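Cutting back on stuff, year two

February 5, 2021

I started keeping a list of everything I own in December, after the move from Drotbridge to the smaller place in Kastmont. The list came to 2,000 things, more or less by accident, and I stopped there. Since then I have gotten rid of 155 of them. Most went to the thrift store on Puvari Street. The kitchen was easy. The books were not, and I gave up on the records after one evening.

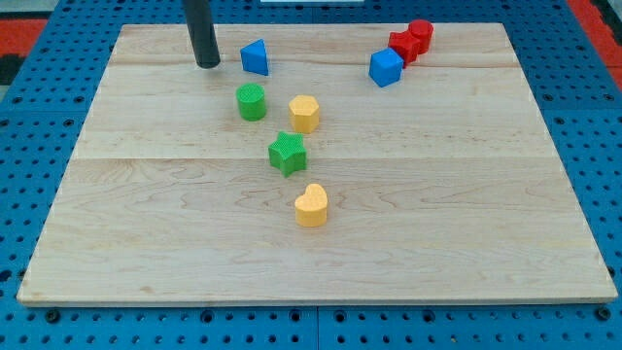

Wood is what I have the most trouble letting go of. I kept 2 bookcases I don't need and a Soltani desk with a drawer that sticks. A plain board is enough to make me stop and look at it -- pale maple, planks joined so the seams are faint, soft wavy grain with a few darker streaks. I would keep a board like that for years and never cut anything on it.

The closet in the hall is next. It has coats in it, a box of cables, and the vacuum I replaced before the move. I plan to do the coats first while it is still cold enough to tell which ones I wear. The cables can wait until I find the printer.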